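How to Baste a Quilt on a Table (and Keep Your Knees)

3 min read

Search this site Type and hit enter

Basting is the part of quilting that doesn't get put on tea towels. You have a finished top, you feel marvellous, and now you must fasten three layers together so that they behave under the needle. I did it on the floor until I was 17 quilts in and could no longer get up without holding on to the cat.

Any decent table will do, provided you clear it first.
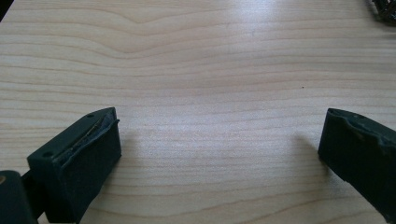 Photo: Njoroge Ndung'u

Press the backing and lay it on the table wrong side up. Find the middle by folding it in half both ways and finger-pressing a small cross. Do the same with the wadding and the top. Let the extra hang over the sides evenly, then clip the edges to the table with bulldog clips. You want it flat and taut, but if it twangs you've gone too far and it will spring back into puckers the moment you let go.

Smooth the wadding over the backing, working outwards from the cross. Mine is Rariton cotton, which creases if you so much as look at it, so I unroll it the night before. Then the quilt top, right side up, crosses matched.

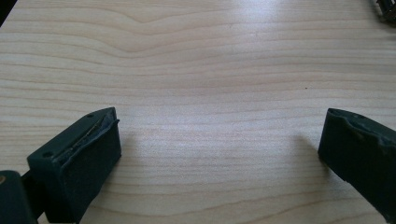
Keeping the top square is where most of us come unstuck. Pick a long seam near the middle and get that one straight before you touch anything else. A ruler helps, and so does whatever your table offers by way of a line. Wood grain is a poor guide if it wanders like this one, with a V dipping down near the top, so I put a strip of masking tape along the table edge and measure from that. Check both ends of the seam.

Now pin. Use curved safety pins, a hand's width apart, starting in the middle and working out. A lap quilt took me 174 of them last May, and a box holds 200, so buy the box. Leave them all open until the whole section is pinned – closing them as you go drags the layers about.

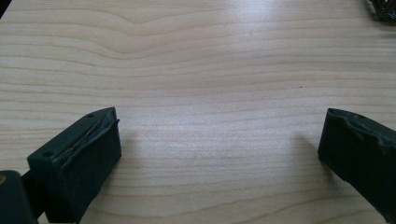
When the section is done, close the pins, take off the clips and slide the quilt along. Clip the backing again before you start on the next bit. Skip this and you will quilt a pleat into the back, as I did on the one I gave Dennis Mollel, who has been very polite about it.

Turn the whole thing over at the end and run your palm across the back. If you find a ridge, take out the nearest pins and do that patch again.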